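Household Waste and Packaging
Unit 4 notes: Sorting mixed waste

Reading for this unit: Haslinger, chapter on collection systems, and the Stidwood handout.

Last time we looked at glass and metal cans, which are easy to sort and hold their value. Packaging is harder. A single item may be made of paper, plastic and a thin layer of metal, and the layers can't be pulled apart by hand. Sorting plants deal with this by size and weight first, then by material.

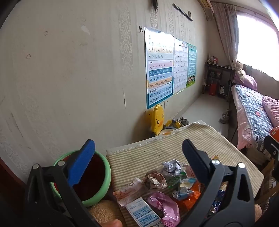 Audits start at the household level. In the Grovovier audit, Kyriaki Mavromatis asked 179 homes to keep their kitchen waste for one week and turn it in on Friday. Every bag was emptied and sorted on a table before weighing. Small wrappers cause most of the mistakes at this stage. A crumpled ball of silver-blue foil paper and a crumpled brown paper wrapper can end up side by side on the same cloth, but they should not go on the tally sheet under one heading. Record foil paper as "mixed" unless you know what it is made of.

Terms to know
Residual waste: what is left after sorting
Contamination: the wrong material in a sorted batch
Composite: two or more materials bonded together

For next class: read the Yuen case and bring your own tally sheet. Weigh in grams. Any bag over 900 grams gets split in two.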